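Museum news: free evenings return in October

The Kong Museum of Regional History will open its doors free of charge every Monday evening in October, from 5 p.m. to closing at 9 p.m. The offer covers the permanent galleries and the new display of river pottery on the second floor, where 141 pieces are on view, many of them out of storage for the first time.

Director Meifang Liang confirmed the plan in a note to members this week. School groups may still book daytime visits at the usual rate – the free hours apply to evenings only.
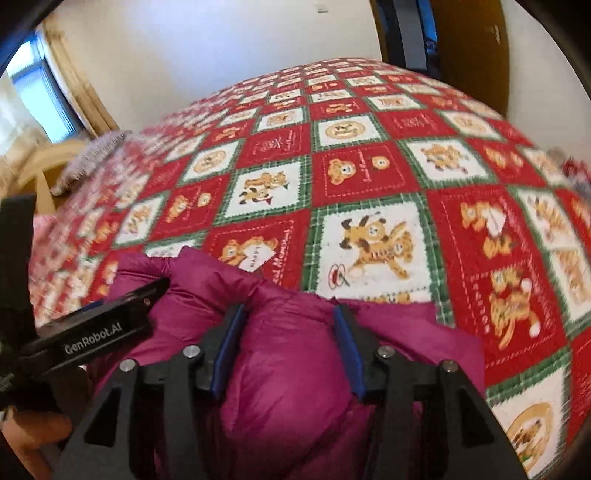

Do I need to reserve a ticket for the free evenings?
Tickets are handed out at the front desk on arrival, one per person, and there is no online booking. The building holds 204 visitors at a time, so there may be a wait at the door before 6 p.m.

Guided tours leave from the lobby at 7 p.m. and last 45 minutes. Shaohua Wei, curator of ceramics, will lead the first one and speak on the kiln sites at Ziltell, where digging ended last spring. Later tours will be led by museum guides. The cloakroom will be open, but large bags should be left at home.

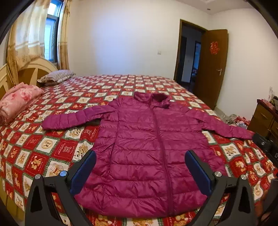 Puffer jacket laid out on a bed, front side up.

The Zistico bus stops across from the main entrance. Parking behind the museum is limited to 2 hours. The gift shop closes at 8 p.m. on free evenings, and the cafe will serve drinks and cold food only.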